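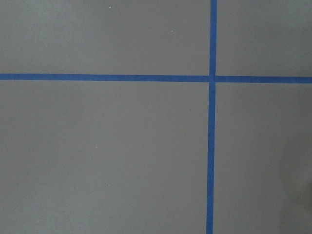
Haslow 桌面分格小记(README)

大家好,我是 Fitriani Setiawan。先说这份东西是什么:我给自己的工作台贴胶带分格,贴了拆、拆了贴,顺手把做法和记录都存进了这个文件夹,取名 Haslow。谁想照着弄一张,拿去用就行!

为什么用蓝色美纹纸胶带?灰色台面上蓝色特别显眼,撕下来也不太留胶(我试过黄色的,晚上开台灯根本看不清)。格子大小不一样是我喜欢的,大格摊开干活,小格放零碎。你要是强迫症犯了想贴成等分,也随你,记得先拿尺子量。

文件夹里有什么
notes.txt:每次重贴的流水账,一共 353 行,废话很多,慢慢翻。
layout.csv:112 条格子尺寸,单位是毫米,从左上那格开始记。
tape.txt:买过的胶带和我的吐槽。

怎么贴
台面擦干净,等干透。先贴竖的,再贴横的。横的那条可以一口气拉过去,也可以分两段接,接头对不齐差一点点没关系,我自己就懒得返工。用指腹慢慢压,别拽,一拽胶带就歪。贴完放一晚再往上摆东西。

已知问题
胶带边上爱攒小灰粒,擦的时候顺着胶带擦,逆着擦会起边。layout.csv 里第 72 条的长和宽写反了,是 Milagros Dela Peña 发现的,谢谢她!下一版改。

更新
3月6日:重写了贴法那一段,tape.txt 补了 2 条。
四月打算把抽屉也分一分,到时候另开一个文件夹,名字想好了,叫 Gatine。

用法随意,改了格子布局的话发我看看呀,我很爱看别人的桌子。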